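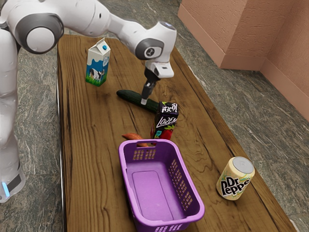

One reply to the July version of this page said the false grasp went away after a restart, so there was no need to touch the config. A restart does clear it. It comes back on the next long object, and in Arkus we could get it back within 10 picks.

# Fixing a false grasp on long objects

The fault: the arm comes down over the cucumber, the fingers close, and Zirnska reports "held" with nothing between them. The arm then moves to the purple basket and opens over it. The log shows a normal pick, so check the object pose and ignore the status line.

## Find the bad pick

1. Stop the run. Don't press resume - the arm will finish the place move first.
2. Open the pick log and search for code 696.
3. Note the object length on that line. If it reads 0, the length was never measured and you have this fault.
4. Open the close-up saved with that pick.
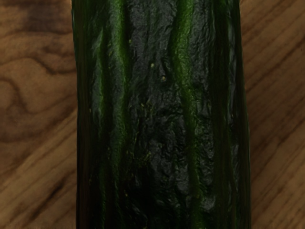
A comment on the Vinance tracker asked why the length can't be worked out from a view like this one. With both ends outside the view there is nothing to measure. The width is fine, and the planner takes the width as enough to go on. It then guesses a center and a height.

## Change the settings

1. In `grasp.yaml`, set `require_both_ends` to `true`.
2. Set `fallback_view` to `overhead`.
3. Set `min_finger_gap` to 2 mm. The old default of 0 lets fully closed fingers count as a grasp.
4. Save and reload the scene. A reload of the arm alone keeps the old values.

## Test it

Run the cucumber pick with the juice box left standing where it is, in front of one end. If the overhead view can't find that end either, the planner should stop with a length error and hold the arm above the table. That stop is correct. Move the box and run the pick again.

We ran 44 picks this way and got no false "held" reports. Keep the speed limit on until your own runs are clean.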